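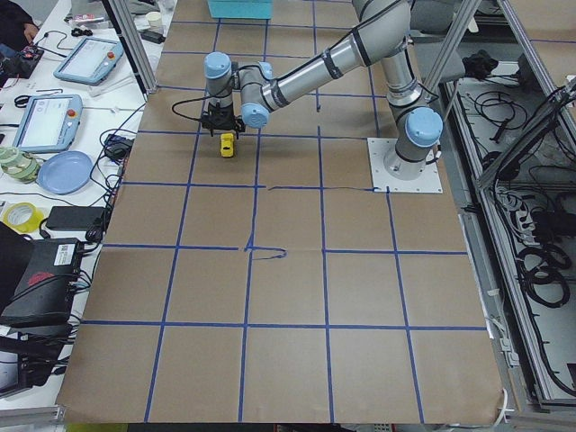
Ileana Stanciu wanted to know if the planner uses the tape grid or only the operators do. She also asked why the approach height is set per cell when the table is flat, and whether a missed grasp is caught by the gripper width check or by perception.

Short answers: operators only; the table is flat but the paper is not; width check first, perception second. Longer answers are in the notes under the caption.

Cirnusari bench, grid pick and place
Gallery page, Tundthorpe lab
Updated August 31, 2023

Introduction

Cirnusari is our pick and place stack for small parts on a flat work surface. It has a perception node (Crăciun), a motion planner (Jorau), a thin task layer, and a set of logging and replay tools that never got a name of their own. The page shows the bench the stack is developed on. Text below the caption covers the software as of release 12. Hardware drawings and the wiring list are kept on the internal site.

Caption

Arm over the taped grid, gripper above a small yellow block. Paper surface, blue masking tape for the cell lines.

Both teach pendants stay on the side table, each with a red emergency stop. The software has no authority over either.

Notes on the grid

Cells are an addressing scheme for people. A run file says "pick from B2, place in C4," and the task layer expands each cell name into a region in the table frame. The planner receives poses in meters and has no notion of a cell. Perception receives a region of interest and also has no notion of a cell. The tape could be removed and a correct run would still be correct.

Cell names are resolved from a table of corner points, stored with the run. The corners were touched off with the arm. Tape lines are not perfectly straight, so each cell is stored as a four-sided polygon and not as an index times a pitch. An early version used a single pitch value and an origin. It was good near the origin and poor at the far side.

The pen marks on the paper have no meaning to any node. They were useful once as a test: Crăciun should return nothing for a flat mark, and at one point it returned a part with a height of zero. The height filter was moved ahead of the color filter to fix this.

Notes on the surface

Brown paper gives a matte background and is cheap to replace. It also creases. A wrinkle under a cell shifts the part upward and may tilt it, and a height taken from the table model is then wrong by the thickness of the wrinkle. Jorau therefore takes a separate surface height for every cell, measured from the depth image when the cell is empty and refreshed at the start of each run. If a cell is occupied at the start of a run, the previous value is kept and the log line is marked STALE.

Changing the paper invalidates all surface heights. The tool for this is surface_reset. It clears the values but leaves the corner points alone, so new tape in a slightly different place also needs a new touch-off. These are two commands and are likely to remain two commands.

Notes on perception

Crăciun works in four steps:

Crop the point cloud to the region of interest.
Remove everything within the height threshold of the stored surface.
Cluster what is left.
Fit an upright box to each cluster and report the center, the yaw and the extents.

There is no learned model in this path. Parts on this bench are blocky, they stand upright and they are well separated, and a box fit is enough. A learned detector exists on a branch and is used only for comparison. It is slower and handles touching parts better.

Yaw is reported in the range of a quarter turn. Blocks with a square footprint look the same after that, and the gripper does not care which pair of faces it closes on. For long parts the range is a half turn, and the flag is set by the ratio of the two horizontal extents. A part near the threshold can flip between the two modes from one image to the next. Hysteresis was added in June. Older logs still contain the flip, and replay of those logs will show a wrist rotation that has no obvious cause.

The detector gives up after 2000 ms and returns an empty list with status TIMEOUT. An empty list with status OK means that the cell was inspected and is clear. Scripts that test only the length of the list will treat both the same way. Please test the status.

Notes on planning

A pick is planned as three segments: free motion to the approach pose, straight line down to the grasp pose, straight line up to the retreat pose. A place is the same with the gripper commands swapped. Free motion is sampled and then shortened. The straight segments are solved directly at fixed steps, and the plan is rejected if any step requires a joint jump above the limit.

Rejection mostly happens in cells close to the base plate, where the arm has to fold. The planner retries with the yaw turned by a quarter turn, if perception allows it, and then with the other elbow configuration. After that the cell is reported as unreachable and the task layer moves to the next item in the run file. It does not try to shift the part to a better cell. This was requested and declined.

The collision model contains the table, the base plate, the frame posts and a box around the side table. Cables are not modeled. The gripper cable is handled by a limit on wrist rotation that is tighter than the one in the arm's own controller. If you change the cable routing, change the limit in the Jorau config and run the sweep test at low speed before anything else.

Objects standing on neighboring cells are added as boxes from the last perception result, padded by 5 mm on each side. With the padding any larger, two blocks in adjacent cells begin to block each other's approach. With less, a box fit on the small side lets a finger touch the neighbor.

Notes on grasp checks

Width is read once the gripper reports that it has stopped. The reading is compared with the extent from perception along the closing axis. Too small means the fingers met nothing or closed on an edge. Too large means that the part is rotated, or that two parts are between the fingers. Either result opens the gripper, retreats, and asks for a new detection.

A second reading is made at the retreat pose. This catches parts that slide out during the lift. If the second reading fails, perception is run on the source cell to find out where the part went, and then on its neighbors. The search stops there. A part that has left the neighborhood is an operator problem, and the run is paused.

At the place end, the order is open, retreat, detect. The placed pose is written to the log with the requested pose, and the difference between them is the number we report for placement error. It includes perception error at both ends. We have not tried to separate them on this bench.

Notes on logging and replay

Every run writes one folder. It contains the run file, the corner table, the surface heights, all perception requests and results, all plans including rejected ones, and the joint states. Point clouds are stored only for failed cycles unless the keep_all option is set.

Replay feeds the stored perception results to the current planner and compares the new plans with the old ones. Sampled motion will differ between runs even with identical input, so the comparison is made on segment endpoints, elbow configuration and outcome. Setting the seed makes the paths repeat on the same build and machine. It does not make them repeat across builds.

The regression set has 235 recorded cycles. It is weighted toward failures and should not be read as a success rate. A cycle is added whenever a bug is closed, and cycles are removed only when the part type is retired.

Known issues in release 12

Surface refresh reads a folded paper edge as a raised surface if a cell polygon extends past the flat area. Keep corner points inside the tape.

The STALE mark is written to the log but is not shown in the operator view.

Pausing during a straight segment and resuming replans from the current pose as free motion. The remaining descent is then made from the approach height again. Safe, but it looks odd.

Dark top faces return fewer depth points than the sides. The fit height can come out low. A per-part height override is available in the run file and takes precedence over the measured value.

Replay does not load corner tables written before four-sided cells were introduced. Convert them with grid_upgrade first.

Comments on this page go to the Cirnusari list at Tundthorpe. For planner questions, attach the run folder and give the cycle number.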